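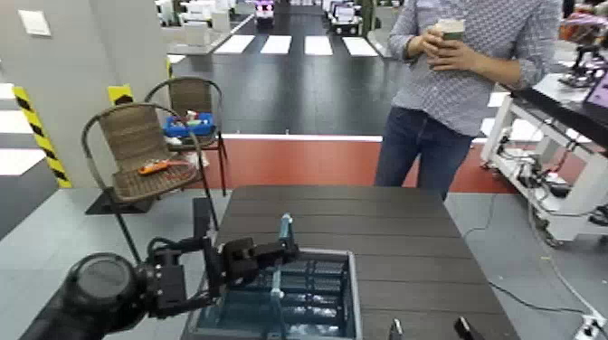 A slim clear tube with a pale blue cap, held above a storage container.

26 January 2023

Prinville's favourite weekend of music under canvas is coming back in October, and the good people behind the Sasel Sessions have let slip enough of their plans to get us all looking for our gumboots and folding chairs again.

The Sessions will return to the old showgrounds on the river side of town, with the gates opening at noon on both days and the last act wrapping up in time for the late bus home. It will be the biggest one yet, with room for 2,000 people a day, and anyone who remembers the first year (when 62 of us stood in a paddock, sharing one tea urn and a very patient brass band) will know what a long and happy road it has been. Last year's crowd came to 1,477 over the whole weekend, and the queue for dumplings felt like it had most of them in it.

The big change is a second stage. It goes by the name of Zapata and will sit down by the poplars, where the ground slopes nicely and you can hear yourself think between songs. Organisers want it to be the home of the quieter stuff — folk, a bit of jazz, a choir or two in the early afternoon — while the main stage keeps the dancing going with soul, ska and house until the lights come up. Local dance music outfit Jikness will close the main stage on the second night, which will please everyone who was still singing in the car park after their set last time.

The rest of the lineup is being kept under wraps until the autumn, but there's a strong hint that a few old favourites are on their way back, and that the Sunrise Fiddlers' tent (bring earplugs if you're camping next to it!) will keep its usual spot by the front gate.

Camping is on again too, and the family field has been moved further from the speakers after plenty of friendly letters on the subject. Kids under 12 get in free with a grown-up, dogs will have to stay home, and you're welcome to bring your own picnic as long as you leave the glass behind.

The first 1,000 weekend tickets are on sale now at the early price from the festival website and over the counter at the Prinville town library. Day tickets will follow once the full program is out, and the shuttle bus timetable will be posted on the library noticeboard at the same time.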